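Ponex (tabletop football)

Ponex is a form of tabletop football in which two players move flat disks across a table by flicking them with a fingernail. It was first played among supporters of the football club in Gradurthorpe, and it is still run there as a winter league. The game is related to button football but uses fewer disks and has no goalkeeper block.

Rules

Each side has seven disks, one of which is marked as the keeper. A match consists of two halves of 14 minutes, with the clock stopped only when the ball leaves the table. A player keeps possession until a disk misses the ball or strikes an opposing disk first. Shots may be taken only from the opponent's half and must be announced. The defending player may then place the keeper by hand before the shot is made.
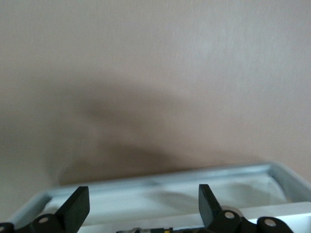

Lighting is covered by a separate section of the league rules, added after complaints that players could not judge the gap between disk and ball. A single hard lamp above one end is not allowed in league play. The usual test is made against a pale wall beside the table: an object held in front of the lamp should cast a blurred shadow with no crisp outline, like the grayish-brown one in the picture. If the edge is sharp, the lamp must be moved back or covered with a diffuser.

Playing surface

Early matches were played on pub tables, and the condition of the top was treated as part of the home advantage. The league later required both players to inspect the surface before the start. Cloth is permitted in friendly matches only. Pitch lines are put down in removable tape, and the goals are clipped to the short sides.

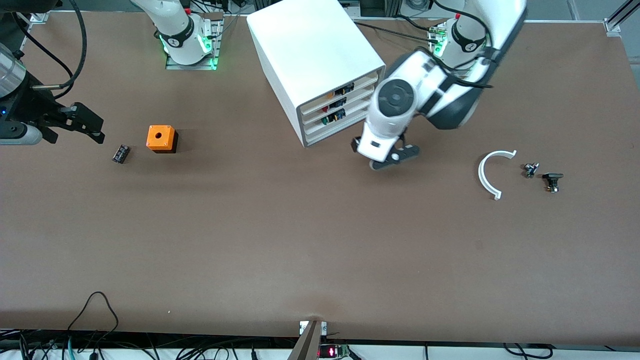 Table length affects the style of play more than width does. On a short table, most goals come from direct shots, and passing has little value. A long tabletop such as the brown one shown here favors players who can leave a disk near the halfway line and build an attack from it. The Peixoto variant, named after the player who proposed it, adds a rule against three direct shots in a row on tables of this type.

Competition

The league has 46 registered players in two divisions. The top division is decided by a round-robin, followed by a final played over three matches. The winner receives the Flemetti Cup. Daiane Miranda has won it 15 times, the most of any player. The closing date for entries is in June.

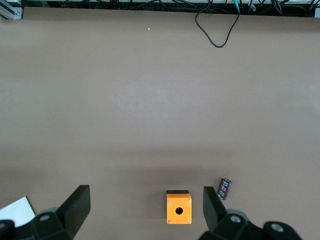
A matte tan-brown tabletop without markings.

See also

Button football
Table football
Shove ha'penny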